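Caderno de bancada, percepção e preensão
28 de fevereiro de 2024
Boris Krajčí

Continuação do problema de profundidade na câmera do punho. A Bohumila deixou ontem o ramo com o novo filtro de confiança compilado na máquina da bancada, e comecei por aí.

Estado de partida: o nó de segmentação (o que herdamos do Stisteck) roda bem com iluminação difusa. Com luz direta o mapa de profundidade abre buracos no meio do tampo e o planejador trata o buraco como espaço livre. Pior caso registrado em novembro: pose de preensão com z abaixo do plano da mesa, e só o limite de força segurou. Desde então há um piso fixo no planejador, que é um remendo e continua no código com o comentário "tirar isto".

1. Reprodução

Rodei o conjunto gravado inteiro, 3.057 quadros, com o filtro desligado. O plano da mesa saiu errado em 1.114. Considero errado qualquer ajuste com inclinação acima do limite do arquivo de configuração, o mesmo critério da última rodada. Quase todos os quadros ruins estão nas sequências em que o punho passa baixo sobre a mesa.

Com o filtro ligado, mesma semente: o plano melhora bem, mas agora perde pontos nas bordas dos objetos. Pacote brilhante sofre mais. O plástico amassado devolve confiança baixa justamente nas dobras, e o contorno encolhe para dentro. O planejador recebe um objeto mais estreito do que é e centraliza a garra fora do lugar.

2. O que mudei

Separei os dois usos. O ajuste do plano usa só pontos de confiança alta. A segmentação dos objetos continua com a nuvem completa e a confiança entra como peso, sem corte. Parece óbvio escrito assim, mas os dois nós liam o mesmo tópico e eu não queria duplicar a publicação. Acabei duplicando. O custo de banda ficou dentro do que temos.

Aumentei também o número de iterações do ajuste robusto para 1.000. Com o valor antigo o resultado variava entre execuções no mesmo quadro, o que atrapalhava qualquer comparação. O tempo subiu um pouco e não medi direito ainda.

A máscara dos dedos estava errada. O arquivo veio da montagem anterior, antes da troca das pontas, e deixava passar uma faixa do dedo direito para dentro da nuvem. O agrupador via aquilo como um objeto colado na borda inferior, que acompanhava a câmera. Explica os "objetos fantasmas" que a Bohumila anotou duas vezes e que eu tinha atribuído ao rastreador. Refiz a máscara com a garra toda aberta. Falta a versão para garra meio fechada; por enquanto interpolo.

3. Sombras

O detector por cor usado como confirmação (herança do Acharya) confunde sombra escura sobre madeira escura com objeto. A sombra de um cesto aberto é a pior: borda mole, contorno irregular, área grande. Sem profundidade confiável na região, vira uma caixa de colisão onde não há nada, e o planejador desvia dela.

Tentei primeiro normalizar a luminância por blocos. Funciona na parte escura e estraga a transição com o reflexo, onde os veios do tampo ficam muito contrastados e o detector passa a disparar nos próprios veios. Revertido.

Segunda tentativa: exigir que a detecção por cor tenha altura mínima acima do plano ajustado, quando houver profundidade, e marcar a região como "desconhecida" quando não houver. Região desconhecida não gera preensão, mas também não gera obstáculo acima de uma altura baixa. O braço pode passar por cima, não pode descer ali. Fica assim até alguém reclamar.
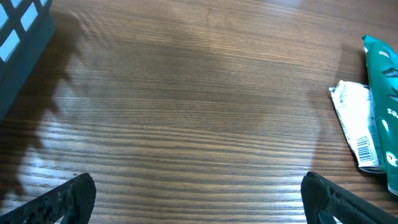

4. Separação de objetos encostados

Dois pacotes que se tocam ainda saem como um grupo só. O agrupamento por distância não tem como separar, e a diferença de altura entre eles é pequena demais para o ruído do sensor. A cor separa bem quando as embalagens são diferentes, um pacote verde e um branco, por exemplo, mas o código de barras e as letras impressas quebram o branco em pedaços. Subir a área mínima resolve os pedaços e some com os objetos pequenos de verdade.

O que deu melhor resultado foi usar a cor só para propor o corte e aceitar o corte se os dois lados tiverem tamanho plausível. Passou nos casos que separei à mão. Não confio ainda, foram poucos casos e fui eu que escolhi.

Quando um pacote sai pela borda do campo de visão, a caixa estimada termina na borda e o centro fica errado. Acrescentei um sinalizador "truncado" na mensagem. O planejador ainda ignora o campo. A ideia é que, com o sinalizador ativo, ele peça um segundo ponto de vista antes de calcular a preensão. O Ovemach já tem serviço para pedir pose de observação, é só chamar.

5. Segunda rodada

Parei a execução no quadro 1.527 porque o disco da bancada encheu com os registros de depuração. Até ali nenhum z abaixo da mesa, com o piso fixo desativado. Três casos de objeto perdido junto à borda da imagem, todos anteriores ao sinalizador. Não comparo com a primeira rodada até ter o conjunto inteiro.

Desliguei a gravação das nuvens intermediárias. Os registros antigos foram para o servidor, pasta bendeo, com o nome do ramo.

Pendências

- repetir a rodada completa com a depuração desligada
- medir o tempo do ajuste de plano com as iterações novas
- máscara para garra meio fechada
- planejador: ler "truncado" e chamar a pose de observação
- Bohumila: conferir se o peso por confiança entra antes ou depois da redução da nuvem. No meu ramo entra depois e acho que está errado
- tirar o piso fixo só depois da rodada completa

Nota da Bohumila, fim da tarde: entra antes. Depois da redução os pesos já estão misturados entre vizinhos e a borda do pacote volta a encolher. Corrigi no ramo dela e fiz o merge para o seu, confira o arquivo de parâmetros porque houve conflito no limiar e deixei o valor antigo.

Boris: conferido. "Dela" é o ramo da percepção, para quem ler isto depois. Limiar mantido.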